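Re-taping the two-arm cell
28 December 2023
Filed under: workshop, arms

The left arm had been dropping bricks since the start of the month. It would close on one, lift it a few inches, and then let it slide out of the fingers somewhere on the way across. The right arm, running the same program mirrored, was fine. I put it off because it still worked most of the time, and because I knew that once I had the gripper off I would end up doing the rest of the service as well.

The rest of the service was overdue. I do it every 500 hours on the counter and we were well past that. My sheet has the last one down as May, in Walid Semaan's handwriting, with a note saying "left wrist cable, watch this" and nothing more. I did not watch it.

So, the cable first. On both arms it leaves the base, goes over the outside and comes in at the wrist. On the left one the slack had crept backwards through the clips, a little at a time, until the connector was taking the pull every time the wrist turned over. I undid the clips from the wrist end, fed the slack forward and did them up again with the arm folded as far as it ever goes. The loop now stands up high over the upper segment and looks untidy, but it doesn't tug. I left the right one lying low. It drags on the table a bit and has never given trouble.

Then the fingers. The pads had gone shiny. I use a thin rubber sheet from Ristić, which comes in a roll long enough to last me years, and cut it with a scalpel against the old pad. Clean the metal with alcohol, let it dry, press the new pad on and leave it clamped overnight. I have tried skipping the overnight part and the pad walks off within a day.

With the gripper back on I redid the zero. Close the fingers slowly with nothing between them, read the position, write that in as closed. Mine had drifted by 2 mm, all on the left. That would do it, with a brick that size. I set the force back to where it was in May, having turned it up twice in the meantime to make up for the slipping.

The table got a new sheet of paper too. The old one had a crease down the middle which caught the bricks. Liudmyla Savchuk gave me the end of a roll from the print shop in Stisham and it is wide enough to do the whole top in one piece. Pull it tight from the middle outwards and tape the underside, not the top.

Last job is always the same. I run both arms at low speed over a few bricks and watch the left one through a pick and hold before I let it do anything quicker.

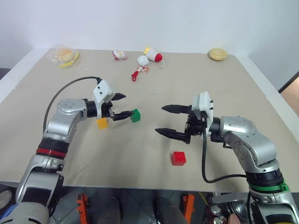
Ehab Nasr wrote back after I sent this round that he would not trust the zero until it had been checked again warm, as his pair at Sotcombe read differently after an hour's running, and that turning the force up to cover a slip is how he wore out a set of fingers. Fair on both. I ran it for an hour and read it again, and it had moved by less than I can set it to, so I left it alone. The force stays where it is.

Still to do: the clips themselves are brittle and I want to replace all 7 on the left arm before one snaps. The base bolts need going round with the torque wrench, which means clearing the table again. I have also moved the next service forward in the book, and written out what to look at on the wrist cable this time so whoever does it has more to go on than I had.

Counter was put back to nought this morning. Next one at 500, and the belts at 1000.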